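Stitbridge Open Day: mills, mud and a very good pear cake

I'd been meaning to get to the Stitbridge open day for years, and on 9th November I finally did it, in sideways rain, with the wrong shoes on. Worth every squelch!

If you don't know it, Stitbridge is the old woollen mill by the river, now split into workshops and studios. Once a year they open the lot. You get a paper map at the gate (mine turned to porridge before I'd crossed the yard) and then you just wander.

I started at the top with the Drasater weaving shed, and I could have stayed there all day. Barry Rudd had the big loom going, and the noise comes up through the floor and into your knees. He was making a herringbone blanket in a mossy green, and he told us the warp on it has 4000 ends, every one threaded by hand. A lady next to me asked what happens if you get one wrong and he just shut his eyes. They sell the offcuts in bundles by the door. I bought two and have no idea what I'll do with them.

Down a floor it's all smaller units, with doors propped open and people popping in and out of each other's rooms.

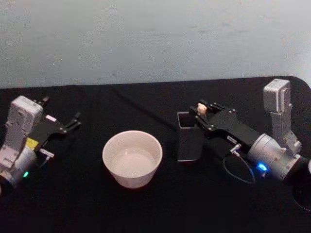 White bowl on the black cloth, first floor at Stitbridge.

From there I followed my nose to Flalilia, the dye studio, where Unnur Lauritsen had pots of madder, weld and walnut going on the stove. She let us each dip a strip of wool, and mine came out a lovely brick orange on one half and frankly beige on the other. She grows most of the weld herself, behind the car park of all places, and sows it in May. The smell is somewhere between wet dog and boiled cabbage, and after ten minutes you stop minding.

I was ready for a sit down by then, and the café is in the old wool store, up a flight of stone steps worn into dips.
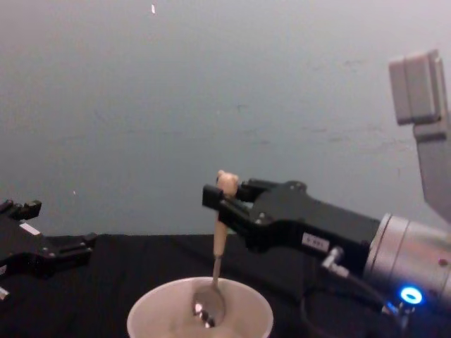
Roswitha Widmer does the baking and her pear and ginger cake is a marvel, dark and sticky with big lumps of fruit. Go early, though! I had the second to last slice and the man behind me looked crushed.

After that came the tour of the wheel pit, which I nearly skipped. Please don't skip it. Colin Staniforth takes up to 5 people at a time because the walkway is so narrow, and he has a torch and a hard hat for everybody. The wheel itself has gone but you can see the scrape marks it left on the stone, great curved grooves, and the river roars along underneath you. He knows the whole story of the flood that stopped the mill, and tells it with actions.

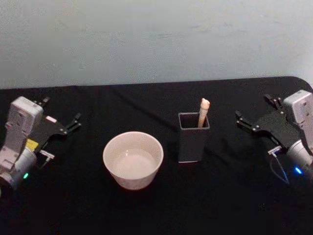
My last stop was Toàn Phan's bookbinding room, where I made a wobbly little notebook with a linen spine. He is a very patient teacher. My stitching wandered off to the left and he showed me how to pull it back without starting again.

A few practical bits. Entry is free, the wheel pit is booked at the gate, and the 472 bus stops right outside. The lift only goes to the first floor, so the weaving shed means stairs. Bring cash for the cake, and wear proper boots, as the yard floods by the bottom gate.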